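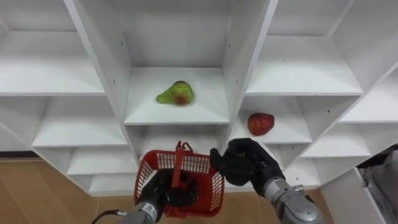 Figure 2. White shelving unit with open compartments, one of them holding a pear-shaped fruit.

4. Fee Retention After the Sale of a Practice

4.1 Sample and measures

The sample consists of small bookkeeping and accounting practices in the Benport area that changed hands between owners during the study period. We began with 300 completed sales. Of these, 200 had client ledgers that could be matched before and after the sale, and the analysis is limited to that group. Sales between family members were left out, as were sales in which the buyer already held a share of the practice.

Retention is measured as the share of recurring fees still being billed to the same clients 36 months after closing. One-time work, such as help with a loan application or a late return from an earlier year, is not counted. When a client business was itself sold or closed, its fees were removed from both the starting and the ending figure. We did this because the loss of such a client says little about how the handover was managed.

Ledgers were supplied in two formats. Practices using the Cloltalent billing package could export a client list with start dates and fee totals. The others sent year-end schedules, which were entered by hand and checked against the sale agreement. Where the two did not agree, the sale agreement was used for the opening balance and the schedule for all later years. The matched file contains 1257 business clients. Individual tax clients are covered separately in Section 6.

4.2 Payment terms

Sale agreements in the sample fall into two groups. In the first, the price was fixed at closing, although part of it could be paid later. In the second, some or all of the price depended on fees collected after closing. Agreements of the second kind are often called earn-outs, and we use that term here even where the contract did not.

Retention was higher under earn-outs. The difference was largest in the first year and became smaller after that. This pattern would be expected if sellers paid on collections put more effort into introducing clients to the buyer. It would also be expected if sellers who were confident in their client lists were more willing to accept an earn-out in the first place. Our data do not separate the two explanations, and the result should not be read as an effect of the contract alone.

Fixed-price agreements with a clawback clause were coded as fixed. Very few of the clauses were used. In the Trudov sale, which is discussed as a case in Section 5, the clause was invoked and later dropped when the parties agreed on a lower final payment.

4.3 Length of the handover

Most sellers agreed to stay on for a set time after closing. The agreed time and the time served were often different, and only the second was related to retention. Sellers who left before the first full tax season under the new owner saw more clients leave, mainly small firms that had dealt with the seller in person for many years. Staying beyond a second season made no clear difference.

Closing dates also matter. Sales that closed in September gave the buyer time to meet clients before year-end work began. Sales that closed in the middle of filing season did worse, even when the seller stayed on for the full agreed period. The Dursun practice is an exception, with a spring closing and almost no losses, but its two senior employees had handled nearly all client contact before the sale and both remained.

Changes in fee levels were tested as a control. Buyers who raised fees in the first year lost more clients, and including this variable reduced the coefficient on handover length without changing its sign.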